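Flistach Indoor Field Hockey Stick, after a winter of league play

I play defense for a works team. We're mostly people from the Hasen branch plus a few from accounts, and we finished sixth last season, so keep that in mind when I start talking about ball control. My old stick cracked in February, right before the bank league got going, and I needed something quick that wouldn't eat my whole gear budget. Britta Ostermann, our captain, had been swinging a Flistach since the fall and wouldn't shut up about it, so I caved.

First impressions

It's light! I came from a Fendus, a lovely stick but a bit of a log by the second half, and the difference in my wrists was obvious from the first warm-up. The grip is tacky without being sticky, and the head is thin enough that flat tackles along the boards feel easy (well, easier). I did find the handle a touch skinny and put a second wrap over it after six games. 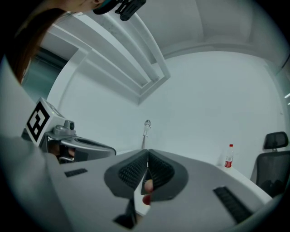

How it plays

Push passes are the best part. The ball comes off clean and goes where I was looking, even when my feet are all wrong. Receiving took longer to get used to, because the face is stiff and a hard pass will pop right off it if you don't give a little with your hands. I lost the ball that way maybe a dozen times before it clicked.

Drag flicks? No idea, I'm a defender. Our striker Ng borrowed it for one practice and said the bow sits too low for her, then scored with it twice, so make of that what you will.

Durability is decent. There are chips along the toe and the paint has gone dull on the back edge, but no cracks and no rattle. The sleeve it ships in is junk, though. The zipper went in the first month and I'm back to using my old bag.
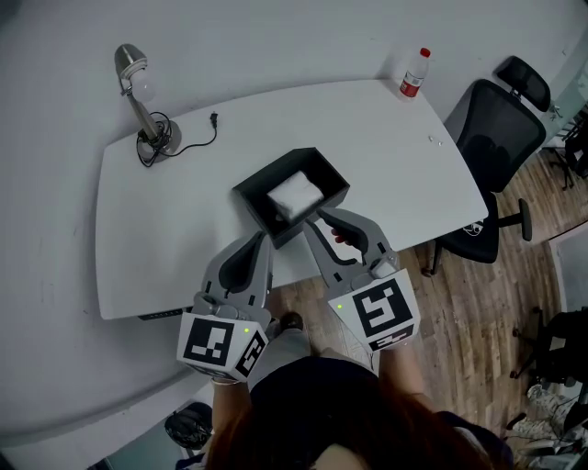
Desk with lamp, water bottle and open black box

Would I buy it again? Yes, for indoor. For turf I'd still want something with more weight behind it. Go down a size if you're between two, and buy an extra grip while you're at it.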